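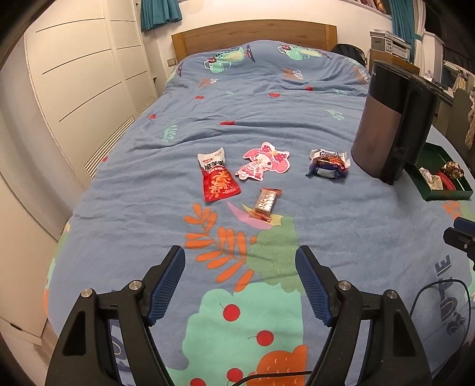

HOME & STORAGE

The Bed as Sorting Table

Most small apartments have one large flat surface, and it is the bed. Wanting Guo, who runs the storage consultancy Trarkine out of a 321-square-foot unit, does her snack sorting there every June, before the warm months soften anything with chocolate in it.

The bedding matters more than people expect. A printed duvet like this light blue one, with its cherries, leaf sprigs and large "BLUE" lettering, hides crumbs but also hides small wrappers. An orange and silver bar is easy to lose among orange branches. Guo advises pulling the fabric tight first; a wrinkle across the middle will tip a light packet on its side.

Sorting goes by wrapper. Pillow packs with crimped ends, such as the snack bar, can stand upright in a narrow bin. Biscuit packets with a clear window are stored window out, so the contents can be checked without handling. Spicy strips go in a separate lidded container. The oil in them carries an odor, and a pinhole in the seal will scent a whole drawer.

Wrapped candies do best in a shallow open box. The dark green one on the bed holds three, in silver, red and gold, and has no need of dividers at that load. Guo fits dividers at 10 pieces and up.

Flat paper goods are a category of their own. Die-cut character cards, like the pink rabbit-eared girl with the polka-dot bow, bend at the narrow points first — usually the ears. Trarkine files them in rigid sleeves from Flaren, cut 72 millimeters wide, and keeps them out of food bins entirely.

Two notes on the room. Nothing edible should be shelved against a radiator, even in summer, as the shelf will still be in use when the heat comes back on. And wardrobe space behind closed doors is darker and steadier in temperature than an open rack, so it should go to chocolate before it goes to biscuits.

The finished bins are labeled on the short side and dated by month of purchase.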